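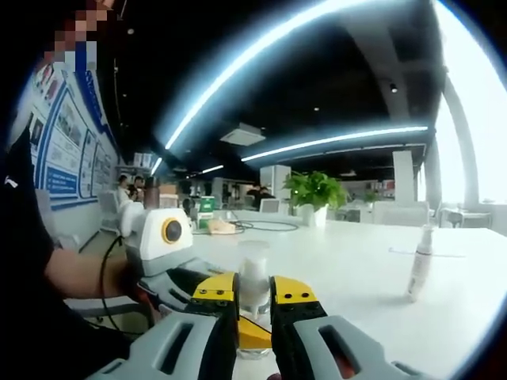
Pump and spray bottles clog for one of two reasons: dried product in the nozzle, or residue in the dip tube. Both are cleared with warm water and a little patience. Start by getting everything onto a bare stretch of table with a hard, wipeable top. A white surface is useful, as drips show up against it. Keep jars separate from bottles with pump heads, as a clear jar with a lid needs only a wash, while a slim spray bottle has to be flushed through. Move any cables well back before water is brought to the table.

Unscrew the head and lift it out with the tube attached. Wipe the tube downwards with kitchen paper. Pour a shallow layer of warm water into a short, heavy-based glass – a tall one tips over too easily – and lower the tube until its end is under the surface. Press the head slowly 20 times, directing the outlet into a second container. If nothing comes through, leave the tube standing in the water for about 4 minutes and repeat. Do not use boiling water, which can distort the tube.

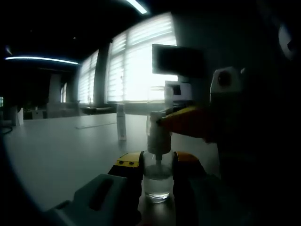 Joelle Akl writes that she adds a drop of washing-up liquid for hand cream pumps, and that plain water never shifted the grease in her Botico dispensers. The addition is sound, provided the pump is flushed again with clean water until no foam appears at the outlet.

Stand the head upright on a folded cloth and let it drain overnight. Water left in the chamber will thin the first few doses of whatever goes in next. When refilling, stop 2 cm short of the neck to leave room for the pump body, and wipe the thread before screwing the head down. Label the bottle if the contents have changed.

Return only what is in daily use to the table. Keep bottles clear of houseplants, particularly those holding cleaning products, and turn spray nozzles away from the leaves.

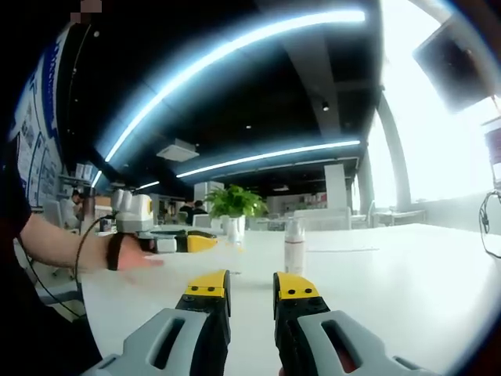

White pump bottle and potted plant on the long table.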